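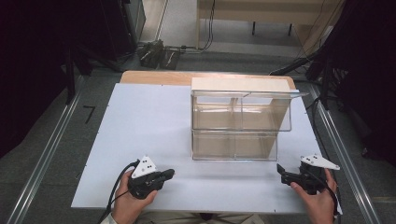

Figure 3. Two hand-held grippers with marker plates, clear two-level box on the white board.

S. Kowalczyk, February 17, 2018

4.2 Equipment budget

Planned per station, not per lab. One station = board, metal frame, two grippers, cables. Kenico quoted 199 for a gripper pair without jaws, Rirnell 326 with jaws and a spare set. We took Kenico for the first 8 stations. Fingers we budget as a consumable, costed seperately, one line per quarter. Clear boxes are cheap but scratch, so order extra. Shipping not included in either quote.
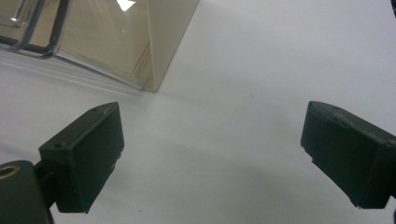
Aparecida Bastos objected that finger wear should not drive the purchase at all, and that cable replacements would cost more over nearly 20 weeks of use. Fair point. Cable line added to Table 2, no figure yet, waiting on Le Goff. Rails stay as they are untill the second round. If the Le Goff price comes in high we drop one station and keep the spares.

Contact: Drillano project office | © 2018 Drillano | Back to top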